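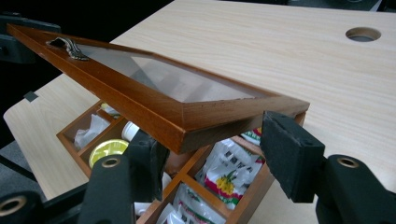 Why does green tea go bitter when black tea made the same way tastes fine? Mostly it's the water. Green tea leaves haven't been oxidized, and boiling water pulls the harsh-tasting stuff out of them very fast, so a cup that would be pleasant at a lower heat turns sharp and drying.

Tea Basics, Handout 2: Leaf, Water, Time
Leif Hallgrímsson, 5th December
Reading time: 2 minutes

Okay, so last time we got through where tea comes from and I ran over (sorry, I always do on the history part). Quick recap before we get into brewing: green, white, oolong and black all come from the same plant, Camellia sinensis. Peppermint, chamomile and rooibos don't, and I'll call those herbals in these notes so we don't get tangled up.

Oxidation

Once a leaf is picked and bruised, it starts to brown, a lot like a cut apple. For green tea the maker stops that early with heat, either steam or a hot pan. For black tea it's left to go nearly all the way. Oolong sits in between, and it's a huge in between! Some oolongs are close to green and flowery, others are dark and toasty, and I've had people in this class swear the two couldn't be the same kind of tea.

Water

I start most greens at 175 degrees Fahrenheit. If you don't own a thermometer, boil the kettle, take the lid off and go do something else for a few minutes. Blacks and herbals can take water right off the boil. If your tap water smells of chlorine, use filtered, but skip distilled. It makes everything taste flat to me.

Hard water is its own headache. Those of you out in Troltdale already know the dull film you get on top of a strong black tea. It's harmless, and a squeeze of lemon clears most of it up.

Time

Greens get two minutes, then taste. Blacks get three to five. Want it stronger? Add more leaf and keep the time the same, or you'll mainly be adding bitterness. For a mug I use a heaped teaspoon, though big fluffy leaves need more (a scale is better, and a cheap kitchen one is fine).

Keeping it

Light, air, damp and strong smells are what ruin tea. I once kept a really nice white next to the cumin and drank curry-ish tea for a month. A closed tin in a cool cupboard works well. Bagged tea in paper goes stale faster than bagged tea in foil, so buy less of it at a time.

For next session

Brew one green tea twice, once with boiling water and once with cooler water, same leaf and same two minutes. Write down what you notice, in your own words please, none of that "notes of wet stone" business unless you mean it. Bring a mug. We pick up in January with oolong, and I'll have the Ketilsson samples with me.

Last updated: 5 days after class, typo in the water section fixed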